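**To:** manipulation-trials list
**From:** Fionnuala Corrigan
**Re:** Finger comparison, steamer task: interim results and request for comments
**Date:** 23rd May
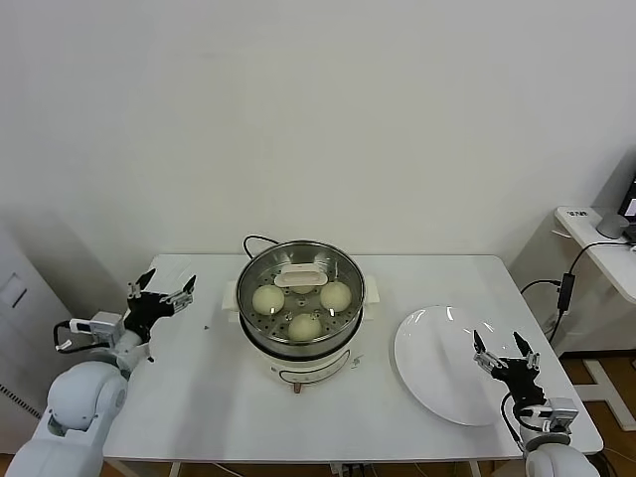
*Steamer station, head camera view. Grippers open, buns in the basket, plate to the right.*

Dear colleagues,

Thank you to those who replied to the first circular on the steamer task. I am writing to report the interim results for the two finger sets under review, and to answer the points raised by Henryk Jakubowski, whose message is quoted in part.

> On the question of fingers, I would ask the group to state clearly what is being compared. In the October round we changed the pads and the closing force in the same session, and I was never able to say which of the two made the difference. If the Polanis pads are to be judged fairly against the Sowa pads, the controller settings should be fixed first and left alone.
>
> I also have a concern about the basket. The wall is steel and the buns sit inside the basket. A finger that does well on an open table may do poorly when it has to come down beside a wall. Has anyone measured the approach angle at which the wrist comes too close?
>
> Finally, please confirm which camera is used to score a pick. The wrist view and the head view did not agree in several of my own trials.
>
> Henryk Jakubowski

Henryk's first point is accepted. For the present round the controller has been held to one set of values, agreed with Sławomir Stępień before the first trial and not altered afterward. The Ploson controller allows the closing force to be set separately for each arm. Both arms were given the same value. Any trial in which an operator changed a setting has been removed from the totals and will be listed in an annex to the final report.

**Trials completed**

A full set is 200 picks for each type of pad, all made with the right arm. The task is to take one bun from the basket and place it on the plate. A pick is scored as good if the bun reaches the plate without being dropped and without a visible tear in the skin.

- Polanis pads: 200 picks attempted, 15 failures.
- Sowa pads: 200 picks attempted, 77 failures.

This gives 400 picks in all. Most of the failures with the Sowa pads were tears and not drops. The pad is firm and has a narrow edge, and Wiesława Kaczorowski has noted that the tear nearly always starts where that edge meets the side of the bun. Her notes on each failed pick are in the shared folder, under the name of the pad and the number of the trial.

I would ask members not to read these figures as a final ranking. The Sowa pads were run second, by an operator who had less practice with the basket, and the buns came from a different delivery. Yuk-lan Yang has proposed repeating a part of both sets in mixed order, and I support that proposal.

**Approach to the basket**

We do not yet have a proper measurement of the angle Henryk asks about. What we can report is that a straight downward approach was reliable for the buns at the front and the right of the basket. The bun at the back is the difficult one. The lid handle lies across the back of the basket and hides part of that bun from the head camera, so the planner works from an incomplete outline. In several trials the fingers closed too high and slid off. Moving the handle before each trial would be simple, but the Musby kitchen task requires it to stay where it is, and we have kept to that.

The left arm took no part in the scored picks. Sławomir has asked whether it might steady one of the side handles of the steamer while the right arm works. This has been tried informally and the results are not included here.

**Cameras**

The head view has been used for scoring throughout. The wrist view is recorded as well, and was consulted only when two reviewers disagreed. Members should be aware that the plate is glossy and throws back strong reflections from the lights. This caused the plate detector to place the center of the plate incorrectly in a small number of early trials - the error was corrected by lowering the exposure, and those trials were run again.

**Comments requested**

I should be grateful for replies on the following:

1. Whether the repeat set should use mixed order for both the pads and the operators, or for the pads only.
2. Whether a small tear on the underside of a bun, seen only after it has been lifted, ought to count as a failure. Our two reviewers have treated these differently.
3. Whether any site can lend a second pair of Polanis pads. Ours show wear at the tips.

Please reply to the full list. Requests for access to the recordings should go to Wiesława Kaczorowski directly.

With kind regards,

Fionnuala Corrigan
Trials Coordinator, Musby Manipulation Group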